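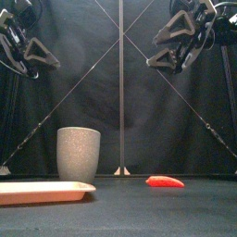

Oluwatosin Haruna called it a ban that forgot to mention who it was banning. The Naden Counter Order was a municipal regulation in the port town of Naden that closed most public-facing council posts to married women. It was in force for 13 months and is remembered chiefly for the amount of paper it produced.

Background

Naden's council had employed women at its service counters since the opening of the Semard Street offices. By the time of the order they held most of the jobs in licensing, rates and burials. The governing Olaniyan List had promised voters a smaller payroll, and found that the cheapest way to write this down was to describe it as concern for family life.

Provisions

The order ran to 11 clauses. It required "persons with household duties" to give up any post involving a counter, a window or a bell. Household duties were not defined. Around 400 employees received letters in February, among them several bachelors and the deputy mayor, whose letter was later withdrawn. Exemptions could be sought in person at the licensing counter, which had closed for want of staff.

Effects

Market permits lapsed within weeks, and traders carried on without them. Burials were handled by the parks department, to the satisfaction of neither the bereaved nor the parks department. The council hired the Zonetti agency to fill the gaps. The agency sent back many of the same women at a higher daily rate, the order having said nothing about contractors.

Challenge and repeal

Hadiza Adeyemi, a former rates clerk, brought a case on behalf of 13 colleagues. The council's lawyers argued that the order applied equally to men, and were asked to name one who had been removed under it. They requested an adjournment. The order was repealed before a ruling, by a vote held late in the evening and minuted under "Other business".

Adeyemi returned to the rates office and later ran it. Claims for lost pay were settled separately, and the pension question remained open for some years afterwards.

See also

Semard Street offices
Olaniyan List
Local government in Naden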